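Home | Number Stories | Puzzles | Grown-ups
Reading time: 5 minutes

What is place value, and why does a nought matter so much?

By Clem Ruawai

Let's start with a 7. It's a friendly sort of number, isn't it? Seven biscuits would fit on a plate, and seven children could squeeze round a table (with a bit of elbowing). Now put two noughts after it, and you have 700. That's far too many biscuits for any plate I own! The 7 hasn't changed its shape at all, but it has moved to a new place, and in its new place it is worth a great deal more.

This is what we mean by place value. Every digit in a number sits in its own column, and the column tells you how much the digit is worth. The column on the right is for ones. Next door on the left is tens, then hundreds, then thousands, and so on for as long as you have paper. Each time you step to the left, the column is worth ten times more.

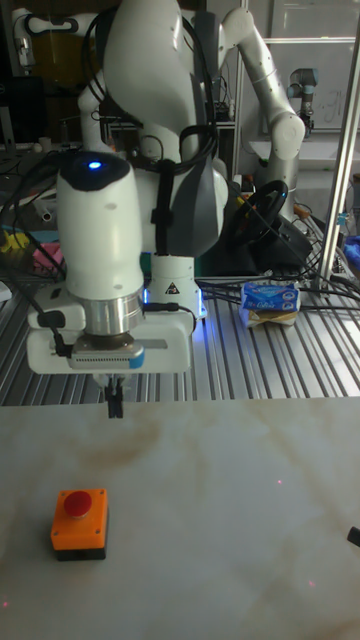 So let's try a bigger one. In 4000, the 4 is in the thousands column, and the three noughts are keeping the other columns open. A nought says "no hundreds here, thank you" or "no tens today". If you left them all out, you would be back to a plain old 4, and anybody saving up for a bicycle would be very cross indeed.

My friend Paora Te Moana taught me a lovely way to see this. Write 5 on a slip of paper and slide it along a row of columns drawn in pencil. In the ones it is five, in the tens it is fifty, and in the hundreds it is five hundred. You do need to fill each empty column to its right with a nought as you go, and say the new number out loud (loudly, if your family doesn't mind).

Now have a go with 80. Which column is the 8 in? What would you have if you slid it one place to the left? I make it eight hundred. Then slide it back two places, all the way to the ones, and see what you get.

When you've tried that, choose a number of your own and ask somebody at home to guess what it will be after one slide.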